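Why I gave up on the step counter

So I finally took the step counter off. I'd worn it since September, when we moved to Felham and I decided I was going to be a person who walks places, and for a while it was great! I'd get home from work, see I was 914 steps short, and go around the block in my slippers (sorry, neighbors) until the thing buzzed at me.

The trouble started when I bumped my goal up by 4,000. I don't know what I was thinking. Suddenly every errand was a math problem. I'd park at the far end of the Ostrowski lot in the rain, and I was pacing while I brushed my teeth. One evening I caught myself annoyed at a friend for wanting to sit down on a bench by the river, and it was a really nice bench.

I put it away in a drawer on 28th May and went for a walk the same evening without it. I felt a bit silly at first – my wrist was so light I kept checking it. Then I got to the old Zallen mill and just stood there watching the ducks for ages, and I have no idea how far I'd gone.

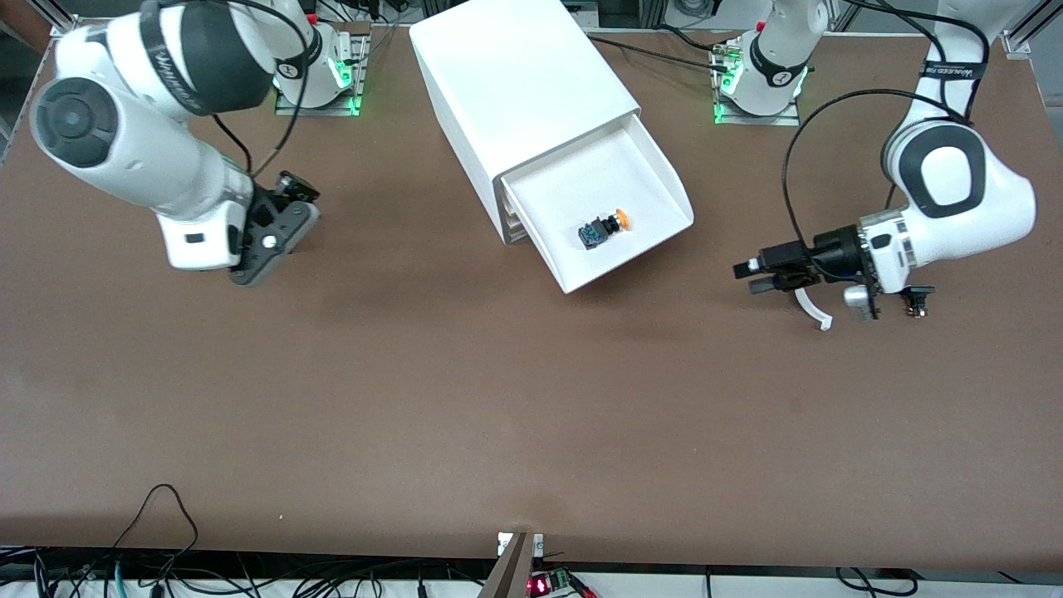
My sister thinks I'm quitting too early and that I should have dropped the goal back down before giving up on the whole idea. She's had hers for three years and swears she wouldn't leave the couch without it. Fair enough, and she does walk a lot more than I do.

But I've been out every night this week, which I couldn't say back in the spring. Some nights it's two blocks and some nights it's all the way up to the water tower and back the long way, past the house with the huge lilac. I've started taking my Skulent bag along too, the little green one, so I can stop for bread if the bakery is still open.

Next up is finding decent shoes, because my sneakers are done for. The left one squeaks. If you have a favorite pair for wide feet, leave me a comment – I'm not picky about color, but I'd like to keep it under a hundred bucks.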